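Zerkenau starts recording glassware handling at Pullevport, and makes no promises about it

PULLEVPORT. Zerkenau has begun collecting demonstrations for a learning system meant to move ordinary lab glassware with two robot arms. The first target is 1,000 recorded runs by the end of June. Whether that is enough to teach a machine anything useful is an open question, and readers who have seen a few announcements like this one are right to be wary.

Each run is one short job at the bench: pick up a vessel, move it, set it down. A person guides the arms through the motion while the cameras record. Later the system is trained on those recordings and asked to do the job alone. It has not been asked yet. No success rate appears in this release, and any figure you may have read elsewhere did not come from us.

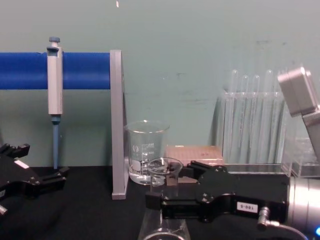

Karthik Munshi doubts that runs collected at a single bench will say much about any other bench, and asks what happens when the wall is a different color or the glass comes from another supplier. We don't know. A second bench with different lighting is planned, but it has no start date, and until it exists every result should be read as a result for this bench.

Clear glass was chosen on purpose. It is hard for cameras to pick out, it shows whatever is behind it, and most labs own a lot of it. Many published demos use bright solid blocks, and we think those results get stretched too far. Glass may turn out to be too hard for a set this small.
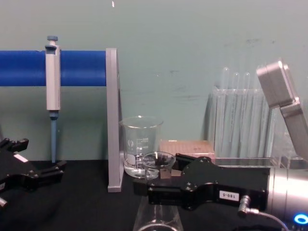 Zerkenau Bench Learning Group

The group has set a few rules for what gets kept. A run where the vessel slips stays in the set and is marked as a slip. A run with a missing camera view is thrown out. So far 29 runs have been thrown out, a higher number than the group expected, and most of them came from one recording fault that took too long to find. The fault has been fixed. We will wait for more data before saying it won't come back.

"I would like people to look at the bad runs first," said Shanthi Navaratnam of the group. "A clean set only shows that somebody cleaned it."

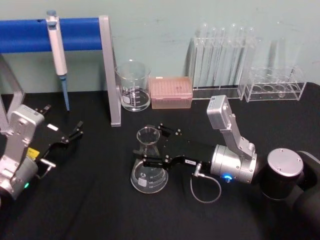
Page last changed: 2026-05-27

The labels are a weak point. Every run gets a short written line saying what was done, and two people can write very different lines for the same motion. One writes "move the flask," another writes "grip the neck, lift, place to the left." Mitali Paul is checking a sample against the recordings by hand. Her early notes suggest the short lines leave out too much, and some may be rewritten before training starts.
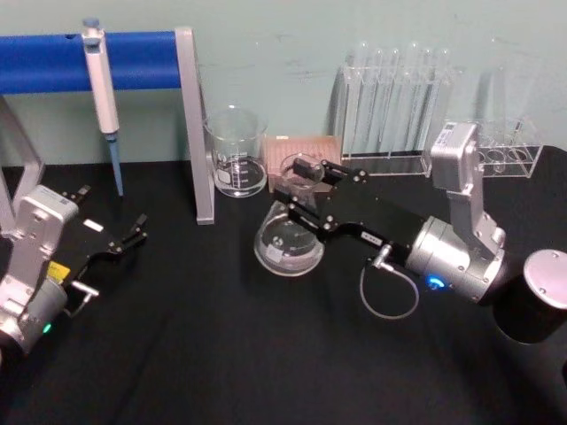

Variety is the other worry. A learning system can pick up a habit from the bench and pass it off as a skill, and a thousand tidy runs will happily teach one. If the pipette always hangs from the blue bar, the system may steer by the pipette and never learn much about glass. Work with a small petri dish in one gripper while the other gripper stays open and empty raises a similar problem, as too much of it would teach that the second arm has nothing to do. The group now plans to change the layout between sessions and to add jobs that need both arms.

The runs will be offered to outside groups after the June target is met, with the slips included and the label notes attached. Terms have not been settled. Groups that want to try the set on their own arms should write to Prasanna Bhattacharjee at the Pullevport office and say which gripper they use. Requests for a live demonstration will be turned down until there is a trained system to show.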